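Kerkero Wipes: two-handed demonstrations by the Nomidero student club

README, last edited 19th December

Kerkero is the dataset our club, Nomidero, recorded for the student project round at Lindsay. The task is small: hold a packet of wet wipes with two hand-held grippers and work with its flip lid. We chose it because the packet is soft and moves easily, and last year our team had trained only with hard boxes.

Contents

There are 272 episodes in the train folder and 28 in the test folder, 300 together. One episode is about 105 frames long. Each folder has the head view, the poses of both grippers and a short text label. 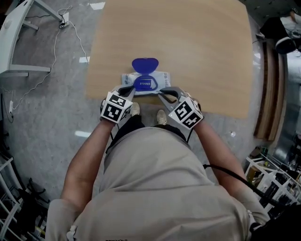

Poses are given in meters, with the table as origin. Left and right always mean the hands of the operator. In the February version these two were exchanged in 4 episodes — please delete that version if you still have it.

How we recorded

Every new member first practiced on the same table before recording. The operator stands at the near edge and keeps both marker cubes in view of the head camera. If a cube was hidden for too long, we removed the episode.

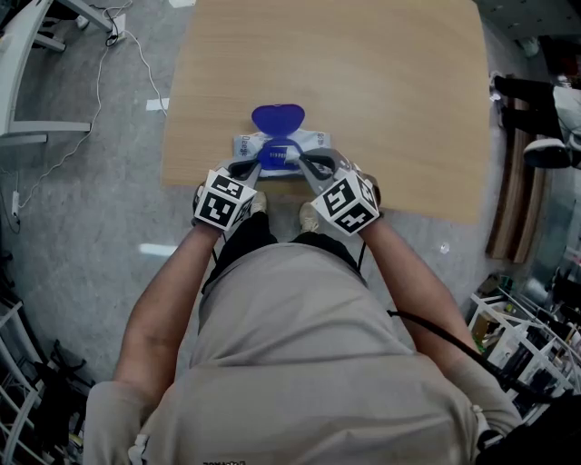

Which software do I need to read the files?
The Tirkimance loader, which is in the tools folder. It needs only Python and NumPy.

Known problems

The text labels were written by several members, so the same action can have different names. We did not correct the light between episodes.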